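**Ticket 287: Stone materials export with a visible seam in Plandix**

Opened by: Nuria Valcárcel
Assigned to: Rodrigo Soler
Opened: January 17, 2020
Status: Closed

**Reported problem**

Kitchen presets exported from Plandix to the Plaltov viewer show a hard line across the countertop wherever two slabs join. The line is there on every stone in the Nakajima pack. Wood and solid colors export fine. The customer presentation uses the Plaltov viewer, so a workaround inside Plandix alone is no use to us.

**Nuria**

Steps to reproduce:

1. Open any kitchen preset with an L-shaped counter.
2. Apply a stone from the Nakajima pack.
3. Export with "merge surfaces" checked.
4. Open the file in Plaltov.

Already tried: clearing the texture cache, reinstalling the pack, exporting from the second workstation. Same result each time.

**Rodrigo**

Reproduced on build 237. 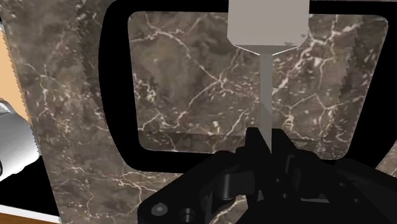

*Attachment 1: brown marble with white veining, render.*

**Rodrigo**

Thanks. The export log has this line once for each slab:

`WARN 127: uv scale missing, using default`

The pack stores its scale in a separate file. When surfaces are merged, the exporter drops the link to that file and each slab falls back to the default scale, starting from its own corner. The older Pindov pack keeps the scale inside the material, so it never had this problem.

Please try the following:

- Uncheck "merge surfaces."
- Set "UV origin" to "World."
- Type the scale in by hand. Use 2 for all stones in this pack.
- Export under a new file name. Plaltov keeps the old textures if the name is the same.

**Nuria**

Done. The first export still had the line, but I had reused the old name. With a new name the line is gone on the L-shaped counter and on the island. File size went up a little, which is fine for us.

**Rodrigo**

Good. I filed the merge bug with the exporter team and linked it here. Keep the manual scale until it is fixed. Closing.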